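Ticket: Washer stops mid-cycle with drain fault
Product: Prisisix front loader, second-floor laundry room
Opened by: Unnur Brøndum
Assigned to: Sándor Boros
Status: Closed

Unnur Brøndum wrote:

The washer stops partway through the cycle and shows the drain fault light. It started in November. Cottons usually finish. Delicates stop almost every time, just before the final spin, with water still standing in the drum. If I turn the dial to Drain and press start, it empties slowly and the door unlocks after a few minutes. I have cleaned the lint filter behind the lower panel and found a hair tie and some gray sludge, but the fault came back on the next load.

The machine sits on a Szabó plinth and drains into the standpipe behind the utility sink. Nothing was moved before this started.

Sándor Boros wrote:

Thanks. Please check the following and report back.

Pull the machine forward and look at the drain hose for kinks, mainly where it passes the back edge of the plinth. Check how far the hose end goes down into the standpipe. It should be no more than 4 inches in, and it should not be sealed with tape. Then run Drain with an empty drum and tell me if the pump hums, rattles, or makes no sound.

Also, what do you normally put in a delicates load, and what spin speed is set?

Unnur Brøndum wrote:

Hose has a flat spot where it goes over the plinth edge, though I would not call it a kink. The end was well down the standpipe, over 12 inches, and someone had wrapped the opening with duct tape. I removed the tape. The pump hums and there is a light rattle at the end.

Delicates are mostly sweaters and shirts in zippered mesh bags. Spin is set to 500.
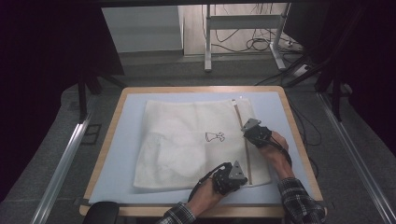
I pulled the hose up to the depth you gave and clipped it to the sink leg. One delicates load finished after that. The next one stopped at the same point as before.

Sándor Boros wrote:

The depth and the tape could cause siphoning and slow draining, so leave both as they are now. The rattle suggests something is still in the pump housing behind the filter. Unplug the machine, drain it through the small service hose, take the filter out and turn the impeller with a finger. It should move in small steps and should not catch.

Unnur Brøndum wrote:

Impeller caught on one side. I got out a collar stay and part of a plastic tag. It turns freely now. The rattle is gone on an empty drain.

Sándor Boros wrote:

Good. I have ordered a replacement drain hose from Skotska for the flat section. Grundamus will fit it on their next visit to the building. Until then you can use all programs.

Unnur Brøndum wrote:

New hose is in. I ran 2 delicates loads and one cotton load, all finished, no fault light. Fine to close.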